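Dawber Gallery summer show: worth the trip?

Posted by inkypaddle
Has anyone been to the new show at Dawber yet? I went in June with my sister and we stayed far longer than we'd planned (the café shut before we got a look at it, sadly). The big dyed hangings in the back room are gorgeous, and I could have sat with the blue one all afternoon. My only grumble is that the labels are so small I had to keep borrowing her glasses!

Posted by mossgreen_6
I'm glad you liked it, but I came away a bit flat. Seven hangings in a room that size felt crowded to me, and I thought the same artist's work at Vultgate last year had far more air round it. And 2,340 for the smallest one? Lovely cloth, but goodness.

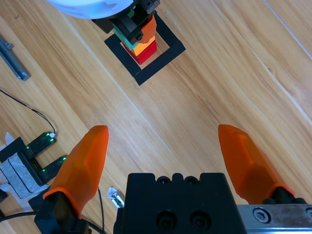
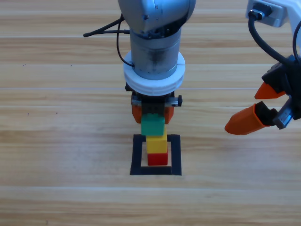

Posted by inkypaddle
Oh, I did wonder about the price, but there must be months of dyeing in each of them, and the hems are all done by hand. I'd sooner see it go to the maker than not. I quite liked them close together too, because you catch one colour through the next as you walk.

Posted by tallowfield
I'm with mossgreen on the hang and with inkypaddle on the price, so I'll please neither of you. Do look at the little paper studies by the stairs, though, as most people walk straight past them. The prints are 200 unframed, if anybody's tempted.

Posted by mossgreen_6
I missed the stairs completely! All right, I'll give it another go before it closes. Is the side door on the car park still the way in, or have they opened the front again?

Posted by tallowfield
Side door when I went, and mind the step.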